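Notes for week 3, soft furnishings and small covers. Read these before you cut anything. Updated 12/21/22.

## Fabric covers for desk and shelf items

This week we move from flat pieces (placemats, runners) to covers that have to fit over something solid. The project is a slip-on cover for a desk caddy or pencil tin. You can bring your own tin or use one of the Baumgartner tins from the supply shelf.

### Measuring

Measure the tin, not the label or the box it came in. You need the height and the distance around the outside. Wrap the tape snugly and write the number down straight away.

- Width of fabric: distance around, plus 2 cm for the seam
- Height of fabric: height of tin, plus 3 cm for the top hem and the turn-under
- Lining: same width, 1 cm shorter

If your tin is wider at the top than at the bottom, measure both ends and draft the piece on paper first. A straight rectangle will sag on a tapered tin.

### Choosing fabric

Quilting cotton is the easiest to start with. Linen looks good on a desk but frays, so finish the edges before you sew the side seam. Felt needs no hem and suits a plain cover with a stitched motif. Leave velvet until you've made at least one in cotton.

Colour is up to you. Most people pick one main colour from the room and a second for the lining. Small prints work better than large ones, as a big flower can end up split down the back seam. Grey and copper is a combination several of you asked about in September – it works well with a charcoal body and a narrow copper band at the top. 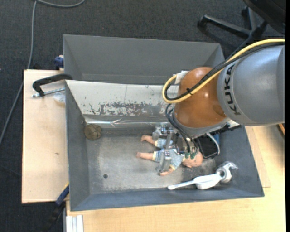 *Copper-orange against grey, with a little yellow.*

### Sewing order

1. Press the fabric and the lining.
2. Add any trim or embroidery while the piece is still flat.
3. Sew the side seam, right sides together, and press it open.
4. Sew the lining the same way, then drop it inside, wrong sides together.
5. Fold the top edge over the lining and topstitch.
6. Turn the bottom edge under and hand stitch.

Try the cover on the tin after step 3. A tight seam is easy to unpick at that stage – much harder once the lining is in.

### Reading and supplies

Jarmila Kolář's handout on hand finishing covers the slip stitch used in step 6. Copies are in the Bristport room, second drawer. Beltinska thread is fine for everything except felt, where a thicker thread shows up better.

### For next week

Finish the cover and bring it along with your paper draft. We start on tissue box covers, which use the same side seam plus a shaped opening in the top.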